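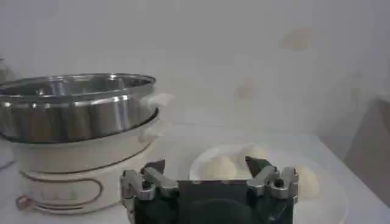 Eliseo Ponce thinks we should have recorded fewer tasks and repeated each one a lot more. He wrote it next to our plan in October and we only half listened, so this report is partly us agreeing with him.

## What we were trying to do

Collect demonstrations for a policy that moves buns between a steamer and a plate. Person drives the arm, we log wrist camera, joint positions, gripper opening. Later the model trains on that. Project name is Dulldale, don't ask, it was on the sign-up sheet already.

## Setup

- one arm, two-finger gripper, camera at the wrist
- electric steamer with a steel tier on top
- white plate, three buns
- white table, plain wall behind
- logging with Daltus (our own scripts, in the repo)

Steamer not plugged in for any episode. We wanted the shape of the task, no steam on the lens.

## How an episode goes

1. Reset arm to home.
2. Buns on the plate, plate moved a little every time.
3. Start log, wait 2 seconds.
4. Pick one bun, put it in the steel tier, back off.
5. Stop log. Mark good / bad / unsure.

"Unsure" was added on the second day. Should of been there from the start – we had people marking squashed buns as good because the bun did technically get there.

## Numbers

| | episodes |
|---|---|
| good | 35 |
| bad | 5 |
| unsure | 3 |

Not a lot. Most of Friday went on a clock problem, the joint log ran behind the video and everything from that morning had to be thrown out. Those are not in the table.

## Problems

**White on white.** Pale buns, white plate, white table. Fine for a human driver, but our first segmentation try merged bun and plate constantly. Chin (the small labeling tool we used) let us fix masks by hand. Slow.

**Steel tier.** Reflects everything. Highlights slide around as the wrist moves and the depth guess goes bad near the rim.

**Fingers in the way.** From the wrist view a finger can hide part of the bun you're going for. Drivers learned to come in from a bit further back. Good habit but now the data only has that approach in it, so the model wont see the other kind.

**Drivers differ.** One closes early, one closes late. We did not log who was driving. Big mistake, can't split by it now.

## Training so far

One short run on the Dinix machine with the good episodes only. Loss goes down. Haven't tried it on the arm yet so no success rate to report.

## Next

- one task only, many more repeats (see Eliseo's note)
- colored plate for half the episodes
- driver ID in the file name
- check clocks before the first episode, every session
- keep the bad ones in a seperate folder, don't delete

Raw logs are on the shared drive. The masks still need a second pass.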